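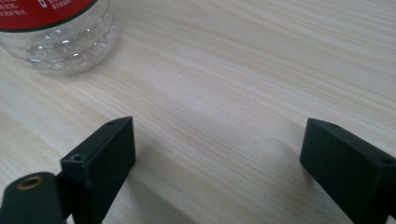
Should a booking site be allowed to sell two separate tickets as one trip?
Only if the price page states, before payment, that the second carrier owes the traveler nothing when the first one is late.

Separate Tickets Need a Plain Label

26 July 2018

A connection on a single ticket is a contract for arrival at the final airport. A connection built from two tickets is a pair of contracts for two unrelated flights, with a gap between them that belongs to the buyer. Search engines now show both in the same list, sorted by price, drawn with the same line and the same dot in the middle for the stop. My argument is that the two products should be drawn differently and named differently, and that the word "connection" should be reserved for the first.

The case I know best is my own. I flew from Vakdale to the coast with a change at Matora. The site, Alemayehu Travel, listed a stop of 82 minutes. The first flight pushed back late and landed 20 minutes behind schedule, which would be a small matter on a single ticket. On two tickets it was the whole trip. The checked bag had been tagged to Matora only. It had to be collected from the belt, carried out through the public hall, and handed in again at a counter run by Coklow Air, which closes bag drop 45 minutes before departure. I reached the counter 17 minutes after it closed. The agent was correct in every particular: no onward passenger had been reported to her as delayed, the fare did not allow changes, and the next seat was sold at the walk-up price.

Alemayehu's reply to my complaint was also correct. The terms I had accepted said that the flights were "independently ticketed" and that the customer was responsible for "meeting all check-in requirements." Both phrases are accurate. Neither would tell an occasional flier that the bag has to be picked up and dropped off again in the time shown as the stop.

There is a standard defense of the present layout, and parts of it are sound. Separate tickets are often cheaper. They open up routes that no single carrier sells. Plenty of travelers build such trips on purpose, with a night in the middle or with hand luggage only, and they do well out of it. A rule that banned the practice would take a useful tool away from people who understand it. I have no wish to see that.

The weak part of the defense is the claim that the information is already provided. Provided where? On the itinerary I bought, the notice was behind a small link under the fare rules, on the fourth screen, after the passenger names had been entered. By that point the choice between itineraries had been made. Comparison happens on the first screen. If a fact affects the comparison, the first screen is where it has to be.

The price ordering makes this worse. Most buyers look at the first few results and stop. A two-ticket trip will tend to sit above a one-ticket trip on the same route for the simple reason that it leaves out the cost of protection. The list is then comparing a price with the risk included to a price with the risk removed, and presenting the gap as a saving. In other trades that would be called comparing different goods. A search tool that lets the user filter by stops, departure hour, and aircraft type can let the user filter by number of tickets. The data field exists. The site needs it in order to issue the tickets.

Some sites have answered with a guarantee of their own. The site promises to rebook the traveler if the first flight is late, and charges for the promise or folds it into the fare. I think this is a fair product when it is written properly. Often it is not. The common limits are these: the traveler must call within a short window, the new flight is the site's choice, a hotel room is capped at a low figure, and schedule changes made weeks ahead are handled under a different clause. A guarantee with those limits has a value, and it is lower than the value of a through ticket. It should be described as insurance, with its exclusions listed the way insurance exclusions are listed.

Minimum connection time is the other term in need of repair. Airports and airlines publish minimum times for each type of transfer, and a through ticket can't normally be sold below them. The figures assume that the bag moves by itself behind the wall and that the passenger already holds a boarding pass. Applying the same figures to a self-made transfer is a category error. The walk is longer, there are more lines to stand in, and the deadline that matters is the closing of bag drop, which comes well before the closing of the gate. At Matora the difference comes to most of an hour. On my itinerary, a stop of 82 minutes left 37 minutes of usable time, before any delay at all. That number could have been computed and printed beside the fare.

What I would ask for is modest. Every result made of more than one ticket should say "2 tickets" next to the price, in the same size of type. The stop should be shown as time to bag drop closing when a checked bag has been selected. The sentence "If your first flight is late, the second airline does not have to carry you" should appear on the page where the trip is chosen. None of this requires a new law in places where the existing rules on misleading omissions are enforced, though a short piece of guidance from the regulator would save everyone some arguing.

The industry will object that extra labels reduce sales. They may well do so. Sales that depend on the buyer not knowing what was bought are a poor thing to protect, and the carriers who sell through tickets have been losing business to them without much complaint. I would have expected those carriers to be pressing for the label themselves.

A word on the traveler's share of this. People should read the terms, and I should have read mine. I have booked enough flights to recognize two reference numbers in a confirmation email and to know what they mean. But I saw them only after paying. A buyer who flies once a year may see them and draw no conclusion at all.

Since the Matora trip I have gone back to the carriers' own sites for anything with a checked bag, and I use the comparison sites for direct flights. For trips with only a cabin bag and a gap of five hours or more, I still buy separate tickets when the saving is large enough to cover a lost second leg. Coklow sells an overnight option on that route with the stop at Matora included in one fare. It costs more, and the bag goes straight through.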